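Accueil > Ateliers > Essais de matériel > Pinces à main

Mise à jour : September 16, 2025

La paire de pinces à main Metwood, essayée par notre club

Je voulais écrire ces lignes dès le mois d'août, et puis le projet étudiant nous a tous avalés (vous savez ce que c'est !). Notre club de robotique prépare le défi Zamandale, où il faut apprendre à un bras à faire des gestes de bureau très ordinaires, et nous avions besoin de démonstrations faites à la main, beaucoup de démonstrations – le règlement en demande 2000 par équipe. Nous avons donc choisi les Metwood, après avoir longtemps hésité avec le modèle Malabanan, plus léger sur le papier mais vendu sans les cubes de marquage.

La prise en main est franchement agréable. La coque grise a un toucher mat, un peu granuleux, et les patins noirs en V retiennent bien les petits objets. Il m'a fallu une bonne matinée pour ne plus serrer comme un sourd, et depuis je m'en sers presque sans y penser. Le téléphone à touches reste mon exercice préféré : décrocher le combiné avec la pince gauche demande une douceur que je ne me connaissais pas.

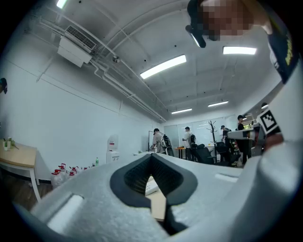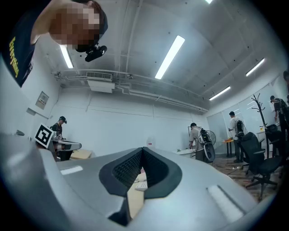

Le combiné, à la pince gauche, sur la table ronde : 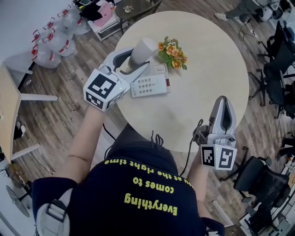
Ce qui m'a plu, ce qui m'a moins plu

Du côté des bonnes surprises, les marqueurs noir et blanc sont bien imprimés et le petit voyant vert se repère d'un coup d'œil, même quand on a la tête ailleurs. Le suivi décroche rarement. Sur nos 500 premiers essais, nous en avons gardé bien plus que je n'osais l'espérer, et nous en sommes maintenant à 862, ce qui me rend tout fier.

Je suis plus réservé sur le câble, trop raide à mon goût et qui vient volontiers se prendre au bord de la table. Les bretelles du sac tirent un peu sur les épaules en fin de séance – réglez-les avant de commencer, vraiment, et demandez à quelqu'un de vous aider pour la boucle. La notice, traduite à la va-vite, oublie de parler du calibrage de la main gauche, et nous y avons laissé un après-midi.

Je les recommande de bon cœur à un club qui a déjà un peu d'expérience. Pour des débutants complets, la petite pince d'initiation Cellumton suffira la première année.

Contact : par le formulaire du club – © Club de robotique, tous droits réservés – Haut de page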